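Chapter 4
When the Grip Goes Wrong

I lost a whole Thursday to a gripper that had forgotten how to let go. We were packing soft things into a box, the sort of job a child manages in minutes, and the fingers closed far harder than I'd asked them to. I'd set a limit of 37 newtons. The log said 200.
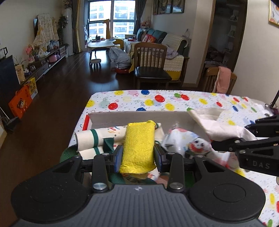 Hortensia Salinas
Course author and gripper test lead, Ploduvby

Soft, crinkly packets are where I'd like you to start, as they show up bad force readings early. A wooden block just sits there and takes it. Ours was a fault in the force sensor: its zero point had drifted, so the controller thought it was barely touching anything and kept on squeezing. My colleague Fidel Figueroa spotted it on the plot while I was still blaming the motor - and I'd been blaming the motor since breakfast!

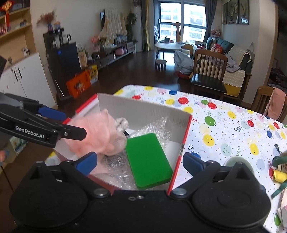
So before we get to any sums, learn the dull habit that would have saved my day. Open the fingers fully, let go of everything, and read the sensor. If it's more than 2 newtons off zero, stop and reset it. Keep your own hands out from between the pads while you do this, even with the power off. We'll work through the Dila log in section 4.1, and you'll want a pencil for that one.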